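Chapter 6
Shared Storage and the Movement of Moisture in Small Rooms

6.1 Scope of the chapter

Chapter 5 treated the bathroom as a single volume of air with one inlet and one outlet. That model is good enough for sizing a fan. It is a poor guide to what happens on a shelf, inside a cabinet, or between two objects that touch. The present chapter moves to the smaller scale. It deals with surfaces that are wetted several times a day, with the time they need to dry, and with the design of the holders, racks and trays on which household items are kept between uses.

Readers who skipped Section 5.4 should go back to it before attempting the drying calculations in 6.6. The terms "free surface," "trapped film" and "drip path" are used here as they were defined there.

6.2 Three places where water stays

After an item is rinsed, the water left on it is found in one of three places. The first is the free surface, where a thin film is open to the air on one side. The second is the trapped film, held between two solids, as where a handle rests against a wall. The third is the pool, which collects at the lowest point the water can reach.

The three dry at very different rates. A free film on smooth plastic may be gone in minutes in a heated room. A trapped film of the same thickness can lose water only along its edges, and its drying time grows with the size of the contact area. A pool is slower again, and in a closed cup with a narrow mouth it may never dry between one use and the next. In the Mamier apartment survey, used throughout this chapter, 200 bathrooms were visited once in February, in the morning, and standing water was found at the base of the holder in 97 of them.

It follows that the shape of a holder matters more than the material it is made of. Closed cups keep both the pool and the trapped film. Slotted stands separate the items but often drain into a hidden base. Open cages let air reach the handles from the sides, although a solid base will still hold whatever drips onto it unless it is emptied or wiped.

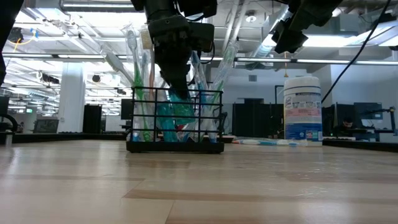
In-ho Yoo objects that this ranking gives too much weight to side openings. Once a holder is crowded, he argues, the handles shield one another, and the air moving between them is close to saturated whatever the walls are made of. He would rank holders by the spacing they enforce and leave the walls out of it.

The objection is partly right. Spacing and wall openness are treated as separate variables in 6.4, and the worked problems there show that the effect of one depends on the other. With a single item in the holder, an open wall shortens drying a great deal. As the number of items rises the benefit falls off, and it is small once the handles are in contact along most of their length. The reader should note, however, that Yoo's argument concerns handles. The heads of brushes normally stand above the rim, where the wall has little influence and the direction in which each item leans decides whether two heads touch.

6.3 Contact between items

Contact between wet surfaces carries water from one item to another, together with anything held in the water. For this reason the household, and not the item, is taken as the unit of analysis when storage is shared.

Madalena Pinheiro's notation is adopted. Each item is a point, and a line is drawn between two points if the items touch at any time during storage. A holder that keeps all items apart gives a diagram with no lines. A single open container gives a diagram that changes each time an item is taken out and put back - the lines must then be read as averages over a day.

Two commercial layouts, the Undent rail and the Joo tray, are compared by this method in 6.5. The rail has fixed positions. The tray has none, and its diagrams were drawn from 196 separate observations in the Irau test room.

Terms introduced in this section: contact line, contact diagram, fixed position, household unit.

Before going on, complete Exercise 6.1 using a holder from your own home. Allow 10 minutes between rinsing and the first reading, and record the room temperature at both ends of the test.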